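How do you stop white backgrounds eating your ink (and your patience) when printing at home?
Posted Jun 16, 2019 in Home Printing & Paper
266 views

Hi all, hoping someone can sort me out. I put together a little newsletter for our street, which is called Skollcombe Lane, so of course it's the Skollcombe Chronicle. It goes out in June and again before Christmas, four pages folded, and I print it myself on a Wevotik inkjet that came from my sister when she moved to Ballarat. Text comes out beautifully. Pictures are another matter!

My trouble is anything with big flat areas. Pure blacks come out with a sort of bronze sheen and fine stripes through them, and greys go pinkish — a really obvious pink, like old salmon. Photos of people's gardens are fine, I suppose because leaves hide everything. I've run the head clean so many times I've probably used half a cartridge on it. I've also tried the "vivid" setting, which was a mistake.
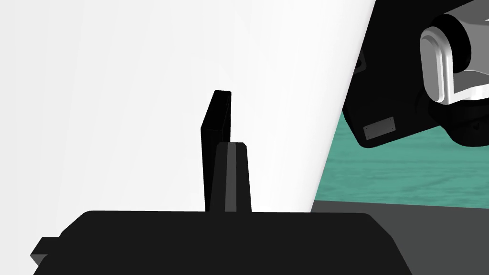
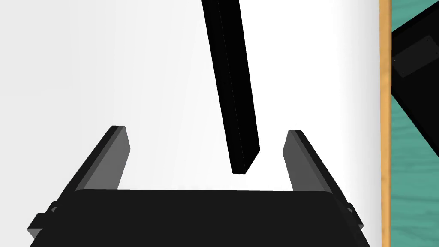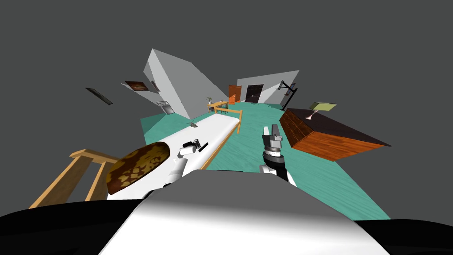
I'm on ordinary copy paper from the supermarket, the cheap ream, and I've got the quality set to normal. On glossy paper the stripes are much fainter but I'm not putting the bin roster on glossy paper. The colour cartridge is one of the refilled ones from the shop near the station, the black is a proper one. Does the black even get used for pictures? My neighbour reckons not and I couldn't tell you if he's right.

I'd love to get this fixed before the next lot goes out, as I've promised the lady at number 27 a full page about her dahlias with a dark grey border. Any ideas welcome, and please assume I know nothing about colour profiles. I opened that menu once and closed it again.

marg_prints

inkstained_wretch
4 people found this helpful

Your neighbour is half right. On a lot of home inkjets the black cartridge does the text, and once you choose a photo setting or photo paper the printer mixes its blacks and greys out of cyan, magenta and yellow. If one of those three is running weak, the grey drifts towards whatever's left. Pink grey usually means there isn't enough cyan getting onto the page, so my money's on your refilled cartridge or a partly blocked cyan nozzle.

Stop doing head cleans for the moment! Every one of them chews through ink, and doing them back to back can make things worse if the cartridge is low. Print a nozzle check pattern instead (it should be under Maintenance or Tools in the printer software). You want to see unbroken lines in every colour. If the cyan has gaps, do one clean, leave the printer alone overnight, and do another check in the morning. I've had blocked nozzles come good just from sitting.

If the pattern looks perfect, run the head alignment next. Fine stripes at regular spacing are often alignment or the paper setting. Make sure the driver says plain paper when you've got plain paper in the tray. I know it sounds silly, but I printed a whole set of wedding programs with mine set to matte and couldn't work out why they were soggy.

For the greys, there's normally a greyscale or "black ink only" tick box. With that on it should leave the colour cartridge out of it, and your border will come out a plain grey. Slightly grainy, but grey. You'd need to run the colour pages separately, of course.

As for paper, try a heavier one. I use the Arellano 100 gsm from the office supply place and the difference on solid black is enormous — the cheap ream soaks it up and goes wavy. Buy a small pack first and see if you like it.

pagecount2465

Chuck it and buy a laser. I've done 2,465 pages on mine and never cleaned a thing. Solid blacks look great.

tinsnips_and_tea

A laser's lovely if you've got the money and the bench space, but I wouldn't do it for two newsletters a year.

I agree with everything inkstained said about the nozzle check. Two things to add from doing our choir programs. First, don't use pure black for large areas if you can help it. Make your border a mid grey, or leave it as a thin outline, and the stripes are much harder to spot. Dahlias would look nicer with a bit of white around them anyway! Second, turn off high speed or bidirectional printing if your printer has it. It takes ages, so put the kettle on, but mine went from stripy to nearly smooth with that one change.

I had bad luck with refills too. I went over to the Modance compatibles and they've behaved themselves so far, though the yellow seems to run out before anything else does. If yours is a refill, see whether the shop will swap it. Mine did without a fuss once I took the nozzle check page in to show them.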